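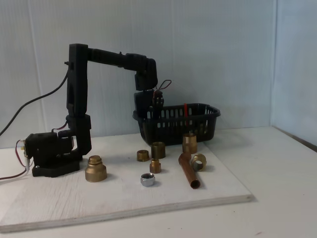

The arm, reaching over to the basket

So I have a night guard now! I picked it up on Wednesday and I've been boring everyone with it ever since, so it may as well be your turn.

If you've read this blog for a while you'll know I grind my teeth. I've done it since my exams at school, and for years I thought it was just one of those things, like having cold feet. Then in the spring I bit into a piece of toast (toast! not even a crusty one) and a corner came off a back tooth. Úna Doherty, who has been my dentist for 18 years, patched it up and then held a mirror so that I could see how flat the others had become. I had no idea. They looked like a row of little tables.

She said I could carry on as I was and keep coming back for repairs, or I could have a proper guard made. I asked how much, swallowed hard, and went home to think about it for far too long.

What I did first, of course, was buy a cheap one. It was the sort you drop in hot water and bite down on, and I made a complete mess of it. I left it in the water too long and it folded up on itself like a prawn. The second one came out better but it was so thick that I couldn't close my lips round it, and I woke up every morning with a wet pillow and a sore jaw. I know people who swear by them, and my cousin Anouk has worn hers happily for ages, so don't let me put you off. My mouth is small and it just wasn't having it.
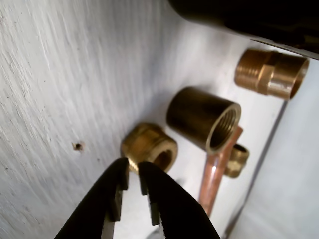
Back to Úna I went, then, and this time I said yes. I was dreading the tray of pink goo, having gagged my way through that as a teenager, but they don't use it at her surgery any more. Rawan Nimri, the dental nurse, ran a little wand round my mouth and my teeth appeared on the screen in front of me, bit by bit, in 3D. I loved it. I could turn them round and look at them from behind! I found the chipped one straight away, and also a very odd crooked one at the bottom that I've never noticed in all my life of brushing it.

The scan went off to a lab called Barta, and the guard was ready a fortnight later. It cost me a bit under 400 pounds with the fitting included. The softer sort would have been 300, but Úna thought I'd chew through it by Christmas and I suspect she's right. Mine is hard and clear on the outside with a softer lining, and it goes on the top teeth with a very satisfying click.
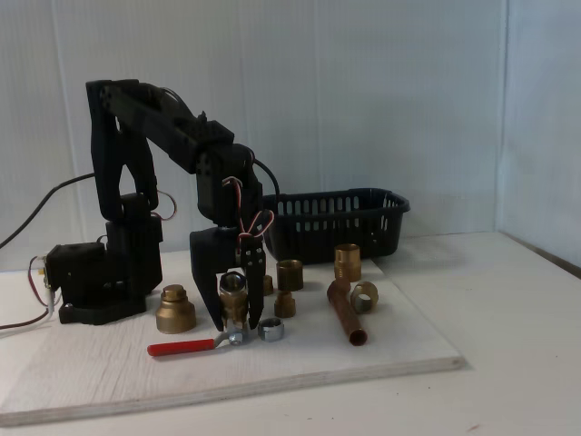
The first few nights

I won't pretend I slept well on the first one. I kept running my tongue along it, and I sounded as if I'd had a few when I said goodnight. On the second night I must have taken it out in my sleep, as I found it under the duvet by my knee. By the fourth I'd stopped noticing it much, and the morning headache I've had on and off for years wasn't there. It's early days and it could be chance, but I walked round the kitchen feeling very pleased with myself.

There was one spot that rubbed, up on the left. I rang the surgery and they had me in the same afternoon, and Úna took a tiny bit off with a polishing tool while I sat there. If yours rubs, please ring up! Don't go at it with a nail file, which is what Gerrit Van Damme down the road did with his.

Keeping it clean

Cold or lukewarm water, a soft brush kept just for the job, and a drop of plain washing-up liquid. No toothpaste, as it scratches, and nothing hot (I learnt that one from the prawn). Then it dries in the open air before it goes back in its box. I soak it once a week in the fizzy tablets Rawan gave me.

Mine lives on the top shelf of the bathroom cabinet with the lid firmly shut, well away from the dog, who has already shown an interest. I'm back for a check in October and I'll ask then whether the flat teeth can be built up a little. If any of you have had that done, do leave me a comment, I'd love to hear how it went.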